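Search this site
Search
Go

Thread by Cheuk-hei Chiu
Reading time: 5 min

My mum's computer is fourteen years old and the family has decided, in a group chat I was asleep for, that I'm the one who gets to tell her.

She calls it Arno. I don't know why. It was a name on the desktop when my uncle gave it to her and she took it as an introduction.

Arno takes long enough to start that she puts it on before breakfast, eats breakfast, washes up, and then comes back to see how he's getting on. It's always "he". I've started doing it too.

Things kept on Arno: every photo since my sister's wedding, a recipe for turnip cake in four slightly different versions, and a spreadsheet of who gave how much at New Year, going back to 2009. The spreadsheet is why we are all polite to each other.

My brother's view is that you buy her a tablet and she'll be happy. My brother bought her a tablet. It lives in the drawer with the fondue forks.

So on Sunday I went round with a new laptop in a bag, like somebody smuggling a puppy in.

She looked at it and said it was very thin. I said yes. She said where does everything go. I said it's all in there, Mum. She gave me the face she gives to supermarket sushi.

Then the questions. Would the printer know it. Would her cards be there (solitaire). Would Jomeo still work.

Jomeo, for those of you lucky enough to be under sixty, is a greeting card program. You pick a border, you pick a verse, you print it and the verse comes out half off the page. She has made every birthday card in this family with it. The company stopped updating it years ago, possibly out of shame.

I said there were websites that did the same thing. She said did they have the border with the geese. I have now looked at 1,208 borders on three different websites. There are swans. There's one that might be a duck.

Next, the photos. I'd brought a memory stick and a plan. The plan was to copy them over while we had lunch.

Lunch was two hours. The progress bar said five minutes when we sat down and nine when we got up – I have worked in offices like that.

While we waited she made me go through them. I'd been thinking of it as 40 gigabytes. It's mostly my dad standing next to cars he didn't own.

There's a run from a holiday at Jullham, which rained for the whole week, and where he photographed the menu outside every café so that we could discuss it back at the flat. We never went into any of them. I can still tell you the price of a toasted teacake in July.

My mum can name everyone in every wedding photo including the waiters. I got asked who one baby was and guessed wrong. It was me.

About three quarters of the way through she said, quite casually, that Mr Leung from the shop had offered to look at Arno for her.

Leung's is two doors down from the chemist. It sells phone cases, kettles, batteries and one enormous suitcase that's been in the window since I was at school. He also mends things, if he likes you. He's never liked me. I once asked him for a receipt.
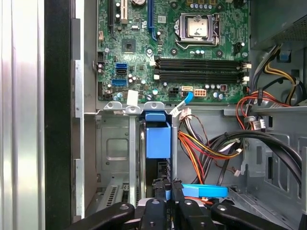
I said Mum, there's no point paying anyone to fix a fourteen-year-old computer. She said he wouldn't be charging. I said nobody does it for free. She said he'd had a card from her every Christmas for eleven years.

With the geese.

I had nothing to say to that, so I ate an orange.

I did try the sensible arguments. Security updates. Electricity. The fan, which you can hear from the bus stop. She agreed with every single one, which in my family means you've lost.

Her position, as far as I could get it written down: the laptop is lovely, thank you, and she'll use it for the news. Arno will do cards, the spreadsheet and anything important.

I pointed out that this meant she'd now have 2 computers, when the whole idea had been to get down to one that worked. She said she also had two woks.

My brother rang at this point to ask how it was going. I put him on speaker and she told him it was going very well and that I'd been a great help. He asked what I'd done. There was a pause you could have parked in.

For the record I did do some things. I put the photos on the laptop AND on the stick. I made the text bigger. I turned off whatever it was that kept asking her to rate her experience.

I also opened the New Year spreadsheet, just to check it had copied over properly. I'd like it known that my cousin in Reading has been giving the same amount since 2012 and that there's a comment in the cell. It's one word. I had to look it up.

If you're about to do this with your own parents, the only advice I've got is to find out what they use it for before you go to the shop. I'd have bought a ream of nice card and a printer cartridge and been home by three.

She rang last night. The laptop is very good for the news, but the news is bad, so she's put it away.

It's on top of the tablet. The fondue forks have had to move.

My birthday's in a few weeks. I've been told a card is in hand and to stop asking about the border.

Comments

marrowfat_pete
My dad has a program for labelling jam that only runs on one machine in the garage. We've all agreed never to mention it.

Sunita B
What was the word in the cell??

Cheuk-hei Chiu
Can't. She reads these. On the laptop, between bouts of news.

oldgreycardigan
There used to be a goose border in the parish magazine software, if that helps. I could scan one for you.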